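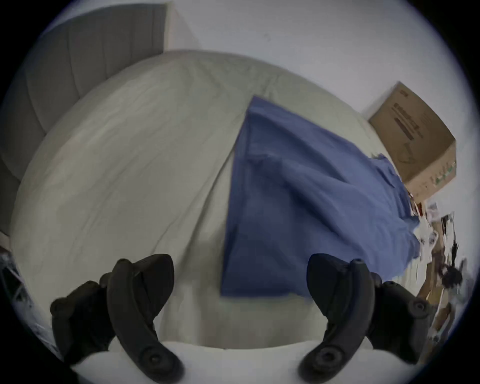
Godcombe House, two-bedroom garden apartment
Reviewed by Tahmineh Kiani

We've rented a lot of places while house hunting and this is the first one I've wanted to write up. What an apartment! It's on the ground floor of the old Godcombe estate, 83 m² inside with a terrace that gets the sun until dinner time, and the conversion has been done by people who clearly cared (Denix, the same builders who did the row behind the church).

The living room is the star. High ceiling, deep window seats, original floorboards that creak in exactly one spot by the door. The kitchen is small but everything closes properly, and the oven is a good one. We had six people over and I never felt squeezed.

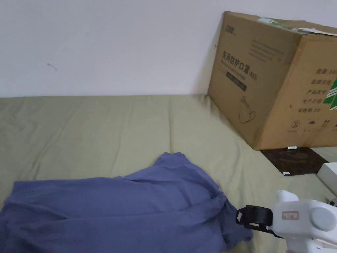
Bedrooms are at the back, away from the road, and so quiet that I slept through my alarm twice. The second one is narrow, fine for a child or a desk. Storage is the weak point: one hall closet for the whole apartment, plus a locker in the basement that you have to ask for. Ask for it!

Our agent at Illen, Abbas Babaei, answered every message the same day and sent somebody out when the shower ran cold. Parking is 15 minutes away on foot if you come home late, so factor that in. The monthly service charge is 593 and covers heating, water and the gardens, and I thought that was fair once I'd seen the gardens in July.

Would I buy here? Yes, and we've put our names down for the upstairs unit, which has the same layout plus a real pantry. Four and a half stars, the half lost to that closet.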